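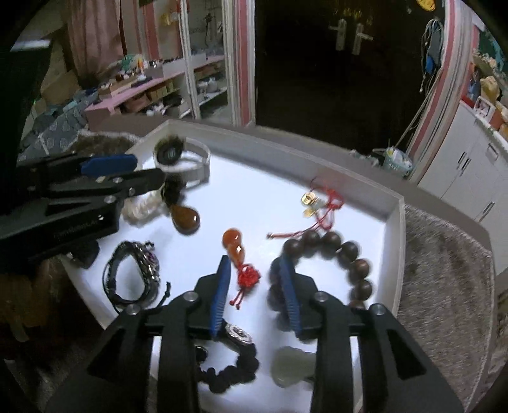 Fig. 1. Two hand-held grippers over the jewellery tray, one with its fingers either side of the wooden bead bracelet.

Handling and Safety, Week 5
Case notes: the Plokau bead incident
Notes by Guoqing Shen. Bring these on Thursday, with the Vanags fault sheet.

1. Why we are spending an hour on a bracelet

Last week's case had a bent guard rail and a very large invoice, and everyone paid attention. This week's has a snapped elastic and beads under a cabinet. The faults are much the same. The difference is that Desomholm, who ran the job, wrote this one up properly, possibly because it was cheap enough to be frank about.

The task was sorting small ornaments: pick an item from the tray, lift it clear, place it elsewhere. A person demonstrates with the hand-held tools, and the recorded motion is later used to drive an arm. The demonstrations went well. The trouble came in December, at the Plokau site, when the arm had its turn.

2. What happened

The arm closed on a bead bracelet, lifted, and met resistance. One strand had hooked itself round the cord of a neighbouring piece. The controller read the resistance as a heavy item and did what it had been told to do with heavy items, namely grip harder and carry on. The elastic gave way. Beads went over the edge of the tray and across the floor.

The operator reached in to save the rest. The arm had not stopped. It had merely lost its load, and it was already coming back for another go. The fingers shut on her sleeve. She was unhurt, the sleeve less so, and she hit the stop with her free hand.

The log shows 287 completed picks before the fault. The write-up calls this "an extended period of normal running". You may prefer to call it 287 chances for everyone to relax.

3. The faults, in order of embarrassment

(a) No slip or snag check. Grip force was raised on any unexpected load. A heavy thing and a stuck thing feel alike for the first moment, and the controller never waited for the second.

(b) Retry without asking. After a lost load the arm was allowed 3 further attempts with no acknowledgement from the operator. Somebody at Sudow, who supplied the controller settings, had switched this on to save time. It did save time, up to a point.

(c) Stop button out of reach. It was 185 cm from where the operator stood, which is fine if you are long in the arm. She had to lean across the cell to get at it, with her other sleeve still caught.

(d) The tray itself. Look again at Fig. 1. Cords, tassels, a chain braided in with leather, strings of beads: nearly everything is capable of holding on to something else. The risk assessment listed the contents as "small rigid objects". I have met small rigid objects, and they do not have tassels.

4. A point people miss

A person holding the tool feels a snag through the handle and eases off without thinking. That easing off is a safety function, and it went unrecorded: the demonstrations stored position and finger opening but no force. The arm learned where to go and was left to guess how hard to pull.

5. To prepare

Draw the sequence from first contact to stop button as a fault tree, one side of paper. Mark every place where a check could have gone, then cross out any that rely on the operator being quick.

Write a replacement for the phrase "small rigid objects" that would have changed the gripping limits. Two sentences at most - last year's longest ran to a page and still left out string.

Compare (b) with the restart rule on the Vanags sheet and be ready to say which you would sign.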